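Kikside Residents' Association
Minutes of the meeting held on June 26, 2017 in the Prinley Room

Present: Mervyn Tunstall (chair), Juniper Pennington, Mwangi Kirui, Shoshana Quintanilla, Liên Lại (minutes)

1. Minutes of the last meeting
Accepted with one correction: the bench is in Gindimier Lane, not Prinley Road.

2. Money
Balance in the account is £3368. Mwangi asked if the hall deposit is included. Juniper will check it.

3. Street lamps
Two lamps near the bus stop are still dark. Mervyn has written to the council and received no answer. He will write again.

4. Summer market
Shoshana informed that 3 stalls are not yet paid. It was agreed to keep the price for a stall the same as last year. Music must stop by the evening, as the neighbours requested.

5. Any other business
The next meeting will be in September.

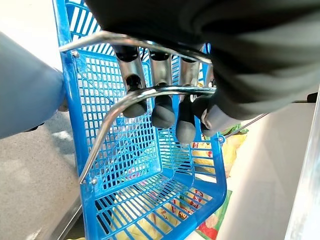
Bread and fruit for the market were discussed after item 4, and I add it at the end as I forgot it in its place. Juniper will ask the baker for 90 rolls. For carrying, Shoshana prefers blue plastic baskets with a metal handle, like this one, but Mwangi finds that small fruit needs paper on the bottom, between the slats. Not decided.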